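床に置くもの、置かないもの 片づけギャラリー

2023年8月22日

夏のあいだに家の床がだんだん狭くなってきたので、いったん全部どけて、また戻すことにした。戻すだけなら最初からどけるなという意見は家の中からも出たが、聞こえなかったことにして進めた。このページはその記録と、床に出てくる物たちについての短い覚え書きである。片づけの達人が書いたものではないので、参考にして部屋がかえって散らかっても責任は負いかねる。

まず前提として、うちには「とりあえずトレイ」という制度がある。行き先の決まらない小物は、とりあえずトレイに載せる。載せた時点で片づいた気分になるのがこの制度の優れたところで、欠点もまったく同じところにある。1月に始めたときは「夜には空にする」という規則もついていた。規則のほうは2週間で廃止になり、トレイだけが残った。

トレイは編んだ素材に黒いワイヤーの枠がついたもので、通販のPlallanceで買った。商品ページでは、白い部屋の白い棚の上で、レモンを2個だけ載せて澄ましていた。うちに来てからレモンを載せたことは一度もない。載るのは小物か、小物の載った皿である。

皿というのは淡い水色の丸い大皿で、蚤の市で300円だった。縁が少し立ち上がっているので、転がりやすいものを置くのに都合がいい。料理を盛るつもりで買ったのに、食器棚の段に入らない。入らない皿は食器ではなく家具だと思うことにして、それからは居間で働いてもらっている。トレイに対しても少々大きいのだが、大は小を兼ねるという言葉を信じて重ねている。

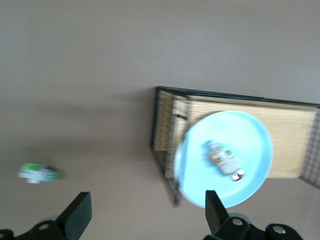
大きい皿をトレイに重ねると、当然はみ出す。はみ出した分だけ得をしたような気もするし、通りすがりに足の小指をぶつける面積が増えただけのような気もする。家の者は後者の立場をとっている。私は前者だが、小指は後者に賛成している。

皿の上のものについて。うちの小物はだいたい派手で、小さい。小さいものほど色が強いのは、なくされまいとする本人たちの努力なのだろう。それでもなくなる。赤と白の小さいのが一つ、皿の上で見つかるたびに「あった」と喜ばれ、翌日にはまた捜索願が出る。皿の上に置いたという証言は毎回あるのに、皿のほうは何も覚えていない。

緑と白のものについて。床に何かが一つだけ離れて落ちていると、まわりが広いぶん、やけに堂々として見える。美術館なら柵がつくところだ。拾えば一秒で終わる話だが、拾う前に「これは誰の担当か」という審議が始まるため、平均して半日かかる。審議のあいだ、全員がそれをきれいによけて歩く。よける技術だけは年々上がっている。

床について。灰色がかったベージュで、つやはない。引っ越してくるときに不動産屋が「汚れの目立たない色です」とすすめてくれた。たしかに汚れは目立たない。おかげで掃除をしても目立たない。先週、Vetarというモップを下ろして端から端まで拭いたが、感想は「今日なにかした?」だった。次の家ではもう少し恩を着せやすい床を選びたい。

かごについて。片づけに行き詰まると人はかごを買う。私も買った。しかも8つ買った。かごが増えれば収まる物も増えるという計算だったが、収まる物より先に、収まらないかごが増えた。現在はかごを入れるためのかごがあり、これを家では本部と呼んでいる。本部は押し入れにあって、日常業務には関わらない。

ラベルについて。Notiaのラベルシールを一巻き買って、中身の名前を貼ろうとした。最初に「その他」と書いたら筆が進み、次も「その他」、三つめには少し考えて「その他(大)」と書いた。シールはまだ残っているが、書くことが残っていない。

棚について。近所の家具店Vasiliauskasで、奥行きのある棚を見た。あの皿がちゃんと入る寸法で、しばらく前に立っていた。値札を裏返してから、もうしばらく立っていた。店の人が来たので、皿の話をした。棚は買わずに、出口のそばにあった1000円のフックを買って帰った。フックに皿は掛からない。玄関の帽子が一つ、床から壁に移った。

今回の片づけで減ったものは、古い充電コードと、片方だけの靴下と、説明書の束である。どの説明書も本体がもう家になかった。増えたものはフック。トレイと皿は居間に残り、とりあえず制度も続くことになった。夜には空にするという規則を復活させる案も出たが、採決は涼しくなってからということで、みんな昼寝に戻った。

次の更新では押し入れの下の段を開ける予定。開けたあとで閉まるかどうかは、まだわからない。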